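How to Read a Home Inspection Report Without Losing Sleep

Print this page | E-mail this page to a friend

So your offer was accepted (congratulations!), you walked through the house with the inspector, and now a very long file has landed in your inbox. If it is your first one, I can pretty much guess how the evening will go. You will open it after supper, scroll past a few pages of red arrows and the word "defect," and wonder whether you have made a terrible mistake. Please put the kettle on before you do anything else. Every house has a report like that, including the lovely ones, and including mine.

Before you start

Give yourself one quiet hour and print the thing if you can. I know it is a lot of paper, but it is so much easier to flip back and forth with a pencil in hand. You will also want your purchase agreement close by, and two highlighters in different colors.

Look up your inspection deadline in the agreement and write it at the top of page one. In our last purchase, over on the Briscombe side of town, we had 10 days from acceptance, and I was surprised how quickly they went once we started calling tradespeople. Yours may be shorter or longer, so go by your own paperwork and ask your agent if the wording is muddy.

Step 1. Read the summary, then close it

Most reports open or finish with a summary of the bigger items. Read it once, slowly, and then go to the full section for each item before you make up your mind. Summaries are often put together from checkboxes, and they can make a loose railing sound just as alarming as a failing furnace. The longer note usually tells you where the problem is, how bad it looked and what kind of person ought to see it next.

Step 2. Sort with your highlighters

Use the first color for anything that touches safety, water, structure or the big systems – roof, heating, electrical, plumbing, sewer. Use the second for things you will want to fix in your first couple of years. Leave everything else plain. A sticking door, a missing outlet cover, a bit of worn caulk around the tub: those are part of owning a house, and you would have found them yourself by September.

Our report on the Sisay Street house had 179 separate notes in it. I nearly cried! When I was done sorting, most of the pages had no color on them at all, and I slept quite well.

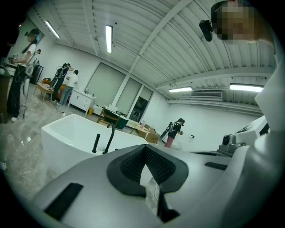 Camera and black pad on a white hand-held gripper.

Step 3. Look for the words "further evaluation"

Inspectors are generalists, and a good one will say so when something needs a specialist. Go through with your pencil and circle every place that says "recommend further evaluation" or "by a licensed contractor." Those are the calls to make first thing the next morning. Ask each company for a written estimate, and tell them your deadline up front (they hear it all the time and won't be offended).

Please also read the list of what was not inspected. It is usually tucked near the back, in the smallest type. A roof under snow, a crawl space with a blocked hatch, an air conditioner that couldn't be run in cold weather – you want to know about these while you can still ask for a second visit.

Step 4. Decide what to ask for

Now you can sit down with your agent and talk about the first color only. In general you can ask for the repair to be made before closing, ask for a credit, ask for a lower price, or accept the house as it stands. I lean toward a credit for most things. A seller who is busy packing may choose the cheapest fix available, and you are the one who will be living with it.

Attach your estimates. When we asked for help with the water heater and its venting, we sent over the plumber's quote for $1,803 along with the matching page of the report, and the answer came back without any fuss. A short list with real numbers tends to get a kinder hearing than a long list of small complaints.

Step 5. Keep the report

Once you have the keys, don't toss it! Put it in a folder with your closing papers and pull it out each spring. Those plain, uncolored notes make a very good chore list, and the pages on shutoff valves and filter sizes will save you a scramble someday. Ours has coffee rings on it and is missing a corner, and I still reach for it whenever the basement makes a new noise.

Join our newsletter for home buying tips. You can unsubscribe at any time.

This site uses cookies to remember your preferences. Accept | Learn more

Contact Girnau Home Guides | Copyright Girnau Home Guides | Last updated 2025-03-20 | Back to top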